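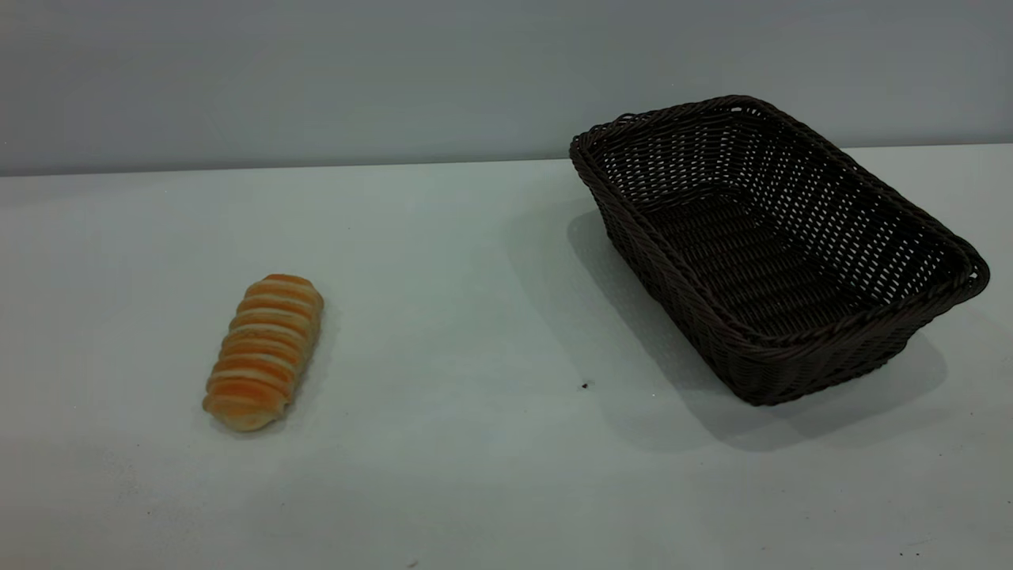 Bread roll and woven basket.

Zosurex Catalogue Records: Data Card

Summary

Zosurex Catalogue Records is a table of product listings from the online shop of Gralberg, a supplier of fasteners, hinges, hooks and small household fittings. It contains 3,000 listings, each with a title, a short description, a price, a pack size and a shop category. The release is dated 17 March 2026 and replaces the trial release issued in September.

Intended use

The records are provided for work on product search, the matching of duplicate listings and the checking of category labels. They should not be used to compare prices between suppliers. Prices were copied on different dates and do not reflect trade discounts or delivery charges.

Contents

listings.csv: one row per listing
categories.csv: the 40 shop categories and their parent groups
pairs.csv: 1,291 pairs of listings marked as the same product or different products
CHANGES.txt: corrections made after the trial release

Fields in listings.csv

listing_id: a fixed code, unchanged between releases
title: as shown in the shop, including capitals and abbreviations
description: plain text, cut at 200 words
price_gbp: price per pack, including VAT
pack_size: whole number; blank where the listing gives a weight
finish: for example brass, zinc or black
category_id: refers to categories.csv

Preparation

Exact copies of a listing were removed, and the earliest was kept. Spelling errors in titles were left in place, as shoppers meet the same errors when they search. Measurements in inches were retained and no metric values were added. Listings from the Cakesen range use an older layout in which the finish forms part of the title, and the finish field is therefore blank for that range.

Pair labels

Each pair was read by two members of the catalogue team working separately. Where they disagreed, a third reader decided. Two listings count as the same product if they differ only in pack size. A difference in finish makes them different products.
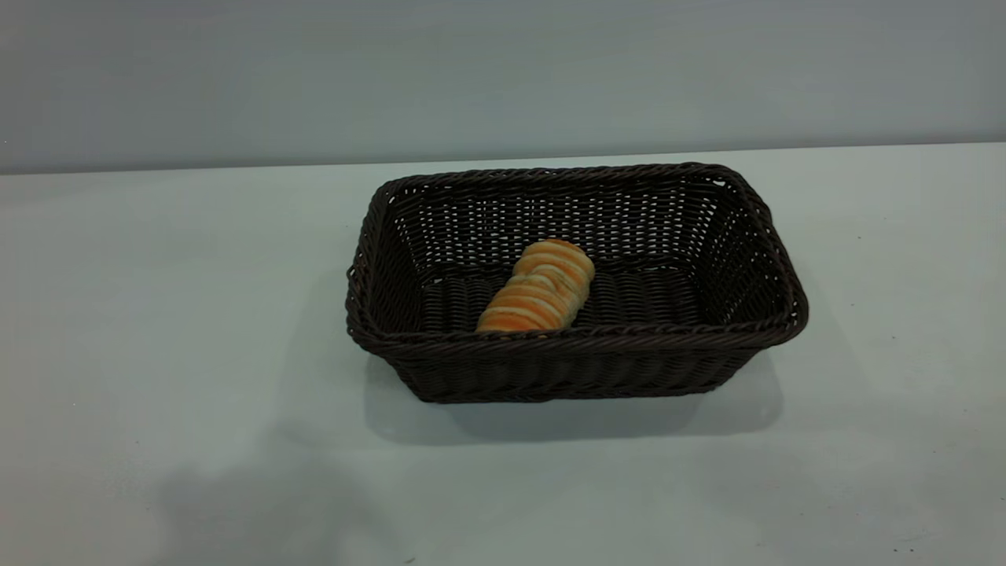
Tianyou Qian has written to object to the rule on pack size, arguing that a box of screws and a single blister pack are bought by different customers and ought to be labelled separately. The rule stands in this release. Users who prefer the stricter reading can compare the pack_size values on either side of each pair.

Known limits

Hinges and hooks are heavily represented, while garden fittings are few. Some descriptions were supplied by the wholesaler Liang and repeat the same wording across many sizes. A model trained on them may place too much weight on stock phrases. Listings withdrawn from sale before collection began are not included.

Corrections

Reports of errors should give the listing_id, the field concerned and the proposed value. Accepted corrections are entered in CHANGES.txt and applied at the next release.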